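Werkstattecke im Januar: Kisten, Schaumstoff, Kleinteile

Endlich mal wieder Bilder! Zwischen den Jahren hab ich angefangen, die Elektrokiste neu zu packen, und im Januar geht's weiter (bis zu 40 Teile müssen noch irgendwo hin, uff).

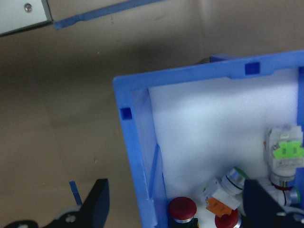
Blaue Kiste mit weißem Schaumstoff, rechts der Taster mit dem knallgrünen Kontaktblock. Mein Liebling!

Den Schaumstoff schneide ich immer selbst zu, geht mit dem Brotmesser wunderbar – nur saugen muss man hinterher. Die nächsten Fotos kommen, sobald die Beschriftung von Flillo da ist.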